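# Schubladen ausmessen und Einsätze selbst zuschneiden

Ein passender Schubladeneinsatz muss nicht teuer sein. Wer ein Lineal, einen Cutter und einen freien Nachmittag hat, kann die Fächer aus Graupappe oder dünnem Sperrholz selbst bauen. Die Anleitung geht von einer normalen Schublade ohne Sonderformen aus und funktioniert in der Küche genauso wie am Schreibtisch.

## Was man braucht

- Stahllineal, mindestens so lang wie die Schublade tief ist
- Graupappe (2 mm) oder Pappelsperrholz (3 mm)
- Cutter mit frischer Klinge, für Sperrholz eine Feinsäge
- Holzleim und Malerkrepp
- Bleistift und Papier für die Skizze

## Schritt 1: Innenmaße nehmen

Schublade leeren und ganz herausziehen. Gemessen wird immer innen, und zwar Breite und Tiefe jeweils vorn, in der Mitte und hinten. Bei älteren Möbeln weichen die Werte oft ein bis zwei Millimeter voneinander ab. Es gilt das kleinste Maß, davon noch einmal zwei Millimeter abziehen.

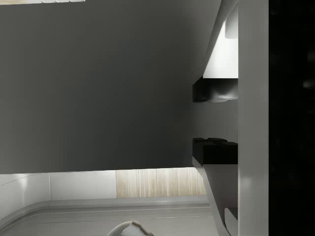 Bei der Höhe zählt nicht die Seitenwand, sondern der freie Raum bis zum Korpus darüber. Am einfachsten geht es mit einem Pappstreifen: hochkant hineinstellen, Schublade langsam schließen, kürzen, wieder probieren. Wenn der Streifen nirgends mehr hängen bleibt, noch 5 mm abnehmen und das Ergebnis notieren.

## Schritt 2: Fächer planen

Alles, was in die Schublade soll, auf dem Tisch auslegen und nach Länge sortieren. Lange Teile kommen an die Seite, kleine nach vorn. Ein Fach unter 38 mm Breite ist unpraktisch, weil die Finger nicht mehr richtig hineinkommen. Die Skizze am besten im Maßstab 1:1 auf Packpapier zeichnen und probeweise in die Schublade legen.

Meine erste Skizze war zu ehrgeizig - elf Fächer, von denen vier leer blieben. Piret Krūmiņa, von der ich das Verfahren habe, plant grundsätzlich ein großes freies Fach ein.

## Schritt 3: Zuschneiden und schlitzen

Die Stege werden überkreuz gesteckt. Dazu bekommt jeder Längssteg einen Schlitz von oben bis zur halben Höhe, jeder Quersteg einen von unten. Die Schlitzbreite entspricht der Materialstärke. Graupappe in mehreren leichten Zügen schneiden, Sperrholz mit der Feinsäge einsägen und den Rest vorsichtig ausbrechen.

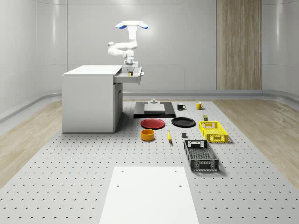 Die Steghöhe richtet sich danach, wie man hineingreift. Bei einer tief eingebauten Schublade kommt die Hand schräg von vorn, dort sollten die vorderen Stege niedriger sein. Anders bei einem frei stehenden Schrank: Wo die Schublade so offen herausragt wie auf dem Bild und der Griff senkrecht von oben erfolgt, dürfen alle Stege gleich hoch sein. Ein einzelnes kleines Teil, wie das gelbe dort in der Schublade, rutscht ohne Unterteilung beim Schließen gern nach hinten. Für solche Sachen lohnt sich ein eigenes Fach direkt hinter der Front.

## Schritt 4: Stecken, leimen, trocknen

Erst trocken zusammenstecken und in die Schublade setzen. Klemmt etwas, an den Enden nacharbeiten, nicht an den Schlitzen. Danach an jede Kreuzung einen Tropfen Leim geben und mit Malerkrepp fixieren. Nach etwa 20 Minuten lässt sich das Krepp abziehen, belasten sollte man den Einsatz erst am nächsten Tag.

Wer möchte, legt vor dem Einsetzen noch dünnen Filz auf den Schubladenboden. Der Filz wird am Rand nicht verklebt, dann kann man ihn zum Ausschütteln herausnehmen.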